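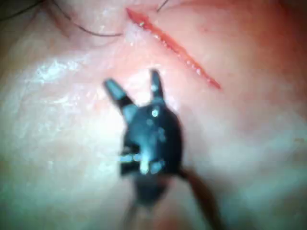

Claddale, February

4. Setting up your Clidetti wallet

Clidetti calls this a two-minute job. Allow longer, and read the fee schedule before you touch anything. The wallet holds electronic money. It is not a bank account, whatever colour the card is, and the balance earns no interest.

1. Open the app and choose New wallet. Skip the offer to import your contacts.

2. Enter your legal name as it appears on your licence or passport. Nicknames are rejected, sometimes without an error message.

3. Link a bank account. Albers handles the verification and sends 2 small deposits. Type both amounts into the app when they show up on your statement.

4. Set the daily limit. The default is 100 dollars. The app will nudge you to raise it – leave it alone until you have made a few payments and seen them clear.

5. Turn off Auto top-up under Settings, Funding. It is switched on from the start, which suits Clidetti more than it suits you.

Note: Error 73 means the name on your bank account doesn't match the name on the wallet. Error 94 is listed as "temporary". If you still have it the next morning, cancel the link and start again from step 3.

Caution: "Safeguarded" and "insured" are different words. Your money is meant to be kept apart from the company's own, but a deposit insurance scheme may not cover it. Keep the rent somewhere else.

Caution: Instant transfers to Grilluvport merchants can't be recalled once sent. Check the payee's name yourself. The green tick only confirms that the account exists.

To close the wallet, withdraw the full balance first, then go to Settings, Account, Close. Save your statements before you confirm.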